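Family Keepsakes / Questions I Get
Last updated in April
Search this blog... Go

Why did you start copying out your aunt's letters?
My aunt Sunee Inthanon wrote home every Saturday, and the ink was fading! I wanted my kids to be able to read them, so I just sat down one evening and began typing.

How many are there?
1043, if you count the postcards (I do). I've typed 400 so far.

Do you fix her spelling?
Nope. She spelled "tomorrow" six different ways and I love every one of them – it sounds like her.

Who is the Rehema she keeps mentioning?
Rehema Rotich, her roommate and best friend. They swapped recipes and song lyrics for years, and half the letters have one of Rehema's jokes squeezed into the margin.

Can I read them?
Some of them! The family ones stay with us, but I put the travel letters up here as I finish them.

Any tips for starting my own?
Pick one envelope and type that. Don't sort first, or you'll spend the whole winter sorting (ask me how I know). Write down who gave you each letter too, and save a second copy somewhere outside the house – mine lives at my sister's.
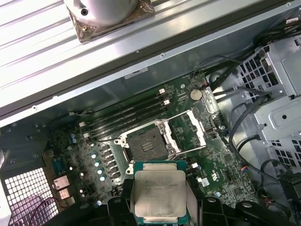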